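Tasilmont Hand-Held Gripper Kit

Print this page | E-mail this article

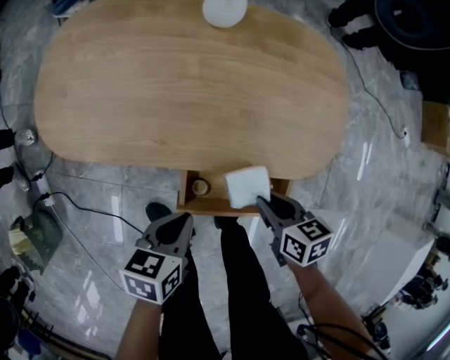
Gülizar Canpolat

The Tasilmont is a kit for recording hand work that a robot arm can later learn from. You hold one gripper in each hand, do an ordinary chore at an ordinary table, and the recording goes off to be turned into training material. I've used the kit on and off since July, so this entry leans on my own notes more than on the brochure (the brochure is two pages, and one of them is a map to the office).

Design

Each gripper is gray and black with long tapered fingers, and it has a white cube at the wrist end. The cubes are printed with black-and-white square markers on several faces, and software uses them to work out where each hand is and which way it's turned. I was sure I'd bang them together all day long. I did it twice the first morning and then hardly ever!

Typical tasks

Drawer work is what most people try first. You sit down at a table with a shallow drawer, pull it open, and move things in and out - a roll of brown tape, say, or a folded white cloth. I like pinching cloth by a corner, with the other gripper free until I need it. Cloth is harder than tape, I think, and it sags in ways you don't plan for. Kamol Luangrath, who taught my session, had us do the same drawer over and over until we stopped thinking about our wrists.

Versions and price

The basic set comes with 2 grippers and a padded case. The larger set, sold under the name Onuso, adds spare finger tips and 8 replacement marker sheets. Rental includes storage for 300 recordings, and I'd used up 92 of them before I was happy with my folding. You can buy the sheets separately, and I would, they scuff.

Reception

Ekrem Güneş liked the light grip but found the finger tips too slick for paper. Saadet Türkmen prefers the older Brititz kit, mostly for its wider handles, and we still argue over it. My own gripe is the setup guide, which skips the marker check completely and then refers back to it on the last page.

Print this page | E-mail this article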